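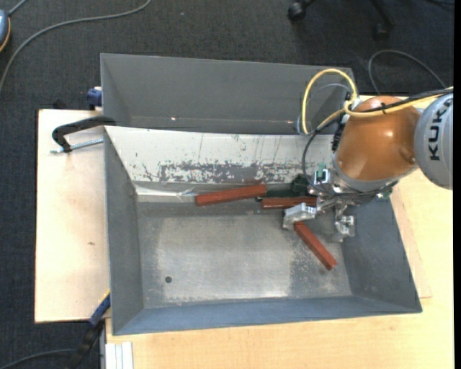 **Unit 4: Bins and trays for loose parts**

Read this before the bench session. Terms used here carry over to Unit 5.

### 4.1 Wall angle

A straight-walled bin holds more for its footprint, but parts lying against the wall are hard to grasp from above. Sloped walls widen the opening toward the rim and tend to return parts to the floor. The cost is volume: at equal depth and rim size, a sloped bin always holds less.

Define:

- *rim*: the upper opening, measured inside
- *floor*: the flat area at the base
- *divider*: a wall shared by two compartments
- *trough*: a narrow compartment with sloping sides

### 4.2 Long parts

Rectangular wooden sticks behave differently from cubes or balls. A stick has a stable rest on each long face and seldom stands on end. Three positions are used in the exercises:

1. Flat on the floor, clear of all walls.
2. Along the base of a wall or divider.
3. One end near a sloping wall, the other toward the middle of the floor.

Position 2 leaves the least clearance on one long side. Record it separately. Where sticks overlap, note the upper one first.

### 4.3 Surface wear

Scuffs, residue and powder change the friction of a plastic surface. Do not compare drop results from a worn tray with results from a clean one unless both floors have been wiped. Scratches on a divider are logged by area: upper, middle or lower.

The Rivell log sheet has one line per tray. Use "marked" for scratches and "soiled" for anything a dry cloth removes.

### 4.4 Exercise

Work in groups of 2. Take the Naqvi stick set and one divided tray.

- Measure rim and floor, and calculate the wall angle.
- Drop one stick 20 times from rim height into the larger compartment. Record position 1, 2 or 3.
- Repeat with three sticks dropped together.
- Wipe the floor and repeat both series.

The Woteser data file from last October contains 4,000 drops and may be used for the comparison table. Submit the table and one paragraph on wall angle.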